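Sunday, November

Glaze tests, second round. In at 7:50 to unload before the kiln shed got cold.

Cone 6 load from Trullstead came out fine on the top shelf and patchy on the bottom. Witness cones: top bent right over, bottom barely leaning. Same gap as last time, so it is the kiln and not how I packed it. Rostam Talebi thinks the lower element is tired. He is going to put a meter on it when he gets back from Bostport. Until then, nothing that matters goes on the bottom shelf.

Tile results, Majali white base with the Nadix iron added:

2 percent – pale straw, slight speckle, good surface. Keep.
5 percent – proper honey brown, breaks darker over the ridges. Best of the set. Ran a little on the vertical tile but stopped short of the foot.
5 percent, double dipped – too thick, crawled at the top edge. Scraped it and put it in the reject bucket.

The straw one looks different on the speckled clay, much grayer. I should have made more tiles of that clay. Ordered another bag.

Sieving: the new batch went through the 60 mesh without trouble but left grit on the finer one. I put it through twice. Next time let it soak overnight first, the lumps are mostly dry powder that never got wet.

Texture tiles are the next job. I want marks deep enough for the brown to pool in. So far I have tried a fork, burlap, a bolt thread and the end of a comb. Burlap gives the most even ground. The bolt thread is too regular and looks like a machine part once it is glazed. Rollers with bristles should give a finer, broken mark, worth trying on leather-hard clay with light pressure.
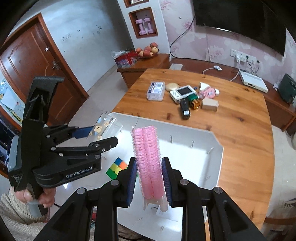 Pink bristly hair rollers, side by side.

Slab thickness for the texture tiles: keep to 5 mm. The thinner ones warped in the bisque, and two of them cracked across the hanging hole. Dry them between boards and turn them once a day.

Slow bisque for these, 60 degrees an hour up to the first hold, then as normal. Last time I went faster and lost the corner off a tile.

Shelf wash is nearly gone. 50 g alumina left in the jar, not enough for a full coat, so only touch up the bare spots.

To do:
Label the tile backs before they go in. Pencil burns off, use oxide.
Ask Rostam for the old firing logs – want to see when the bottom shelf started to drop.
Mix a bigger bucket of the 5 percent.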